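Section 4. Scheduling a Local Program in Skumident

Before you start, please check that the station clock and the studio clock show the same time. A difference of even a few seconds will cut the beginning of your program.

1. Log in to Skumident with your station account and open the Program Log.

2. Choose the channel. For Vevville viewers this is channel 34, and for Lurkungate it is channel 35.

3. Press New Entry and type the title. The title can have up to 200 characters, but the on-screen guide shows only the first line.

4. Set the start time and the length. Press Save.

Note: A saved entry is not yet on the air. It must be approved by the traffic desk.

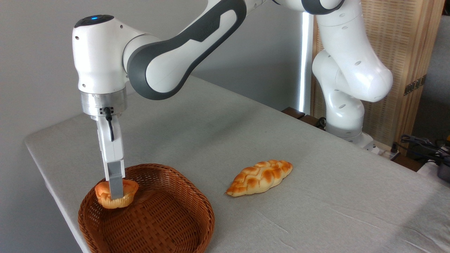
5. Add a preview still for the program guide. The still should have one clear subject, and the subject must stay visible when the guide makes it small. A bun held over a wicker basket, for example, can be recognized also at small size, if you crop close to the bun and leave out most of the gray tablecloth. Do not put the title on the still, the guide adds it by itself.

6. Open the Captions tab and attach the caption file. Wait for the green mark.

Caution: Do not rename the caption file after you attach it. The link will be lost and the program will go out without captions.

7. Press Send to Traffic. If you see error 951, another entry has the same start time. Change one of them and send again.

For membership drive weeks in March, the breaks are locked. Please write to Hanane Shawky at the traffic desk before you move any program.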